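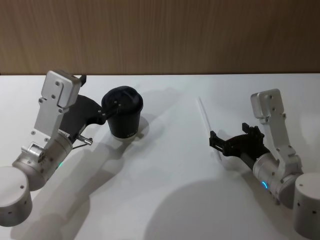
Call for participants: sleep diary study

Prornby is looking for 20 adults who work night shifts and want to keep a sleep diary for 2 weeks in May. You write in the morning and before bed - it takes only some minutes. The age limit is 61 years.

We ask that you do not change your usual habits during the study. Coffee is allowed.

Each participant who completes the diary receives 400 dollars.

To apply, please fill in the form at our Ultex office until 18 May 2026.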